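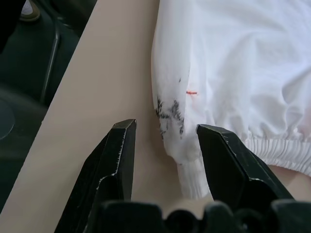 Manga blanca con mancha negra sobre el puño acanalado y un trazo rojo anaranjado.

Quitamanchas en pasta Dralto, tarro de 80 g
Ref. 1319 · Marca: Manolakis

Pasta de uso localizado para tinta, rotulador, grasa y cera en tejidos lavables. Se aplica en seco, antes del lavado habitual. No contiene cloro ni perfume. Apta para algodón, lino, poliéster y mezclas. No usar en seda, lana, cuero ni prendas con la etiqueta de solo limpieza en seco.

Modo de empleo
Extender una capa fina sobre la mancha con la espátula incluida. Dejar actuar unos 20 minutos y retirar el sobrante con un paño blanco. Lavar según la etiqueta. En manchas antiguas puede hacer falta una segunda aplicación. No meter la prenda en la secadora mientras quede rastro de color.

Probar antes en una costura interior, sobre todo en tejidos teñidos. La tinta permanente no siempre sale por completo.

Contenido del envase
Tarro con tapa de rosca, espátula y 2 paños de algodón.

Conservación
Cerrado y por debajo de 30 °C. Si la pasta se endurece, añadir unas gotas de agua tibia y remover.

Envíos
Los pedidos recibidos el viernes por la tarde se preparan el siguiente día laborable. Recogida gratuita en el almacén de Lindbridge.

Consultas sobre tejidos: Shufen Qian
Pedidos para lavanderías: Virgil Pascu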